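Gemaleck quick-release clamp for small arms: a long review after a lot of tool changes

I look after the small tabletop arm in our workshop, the one that sits on the blue pegboard and spends its days pushing shape blocks across a board. It's a lovely little cell and I'm very fond of it, but until last April I dreaded changing the tool. The old collar had two tiny set screws, one of them on the side facing the wall, and every swap meant lying half across the table with a hex key between my teeth. So when Ksawery Śliwiński from the bench next door let me try his Gemaleck lever clamp, I was sold before I'd finished my coffee, and I ordered one that evening.

What you get is a black ring with a curved lever on it. It goes around the bottom of the wrist, tool in, lever over, done. The lever is the best part! It's long enough to get two fingers behind, the curve keeps your knuckles away from the arm, and it closes with a firm, even pull. I can work it with gloves on, which I never managed with the collar.

Setting it up took me most of a morning, mainly because I was fussy. Wipe the end of the wrist first, and the inside of the ring too (mine came with a film of packing oil that I missed the first time, and the tool crept around when I twisted it by hand). Slide the ring on with the lever open. Then turn it so the lever points away from wherever your arm folds in closest. I started with mine toward the back, and on the first slow run it came within a finger's width of the housing. Out to the side is much better on our layout.

Next, seat the tool. We use a plain black rod with a rounded tip, and you want it pushed all the way up before the lever goes over. If it feels springy, open up and try again. The tension is set with a little nut on the hinge side, and the leaflet tells you to go a quarter turn at a time. Please listen to the leaflet. I went a full turn, couldn't close the lever at all, and had to back it off and start over.

Then comes the tip height, and I do this after every change, even a quick one. I jog the arm down over the bare board at the slowest speed with a sheet of paper under the tip, stop when the paper just drags, and save that as zero. The board needs to be flat and properly bolted or you're wasting your time. Ours is pale wood, bolted at the front corners, and I check those bolts before I check anything else. After that I put the blocks back on and run a few pushes by hand: a cylinder, then a star, then the heart, which is the awkward one because it likes to spin if the tip lands off center.

How has it held up? Really well. I keep a tally on a card taped to the cabinet, and we passed 1000 pushes between height checks over one busy stretch with no shift I could find with the paper test. I've done 300 tool changes on the same ring. The black finish has worn shiny where my thumb goes and the lever is a touch looser at the very start of its travel, but the grip is the same as it was.

A few gripes. The nut is small and easy to drop, and on a pegboard that means it's gone down a hole. Mateja Kadrić, who shares the cell with me, puts a dish towel over the board before touching it and I've started doing the same. The leaflet is also shy about care. I wipe the hinge weekly and give it one drop of light oil on the pin, keeping it well away from the gripping face.

I did try the Larnon version for comparison. It's lighter and the machining is pretty, but the lever is short and straight and I had to pinch it shut, so it went back. If your arm never changes tools, keep your set screws and spend the money on a better board. For anyone swapping even twice a week, get the Gemaleck. I have a second one on order for the spare wrist, and I'll add a note when I've had it on long enough to say whether the newer hinge pin is any different.

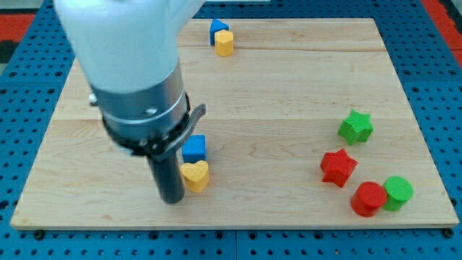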